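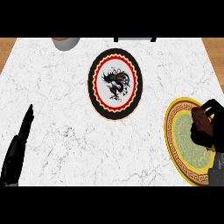 Stinau recipe cards, cleaned text

README, last touched October

What you get: 2839 recipe cards typed up from the Stinau parish boxes, one row per card. Mostly baking and soups. A fair bit of jam.

Files
cards.csv - the lot
units.csv - old measures and what we turned them into
missing.txt - cards we know of but never found

Columns in cards.csv: id, title, box, body, serves, hand. "hand" is the handwriting group, a letter, blank if unsure. Dont sort on box, the numbering restarts after box 20.

Typing was done by Annelies Claeys and me, evenings. Spelling left as written. Stains and crossings-out marked with [?]. Where two cards have the same title they are both kept, even if the recipe is word for word the same.

Known problems
- nearly 390 cards have no oven heat, just "hot" or "good oven"
- serves column is a mess, some say "a family"
- cup sizes differ between the Leinonen cards and the rest, see units.csv
- box 7 was scanned twice, I think I got all the doubles out but check
- accents broken in a few titles, will fix when I have time

Not in here: phone numbers and adresses off the backs of cards. Please don't ask.

Use it for what you like, say where it came from. Corrections to Annelies, card id first, then the line as it should read. Send no more than 50 at a go please.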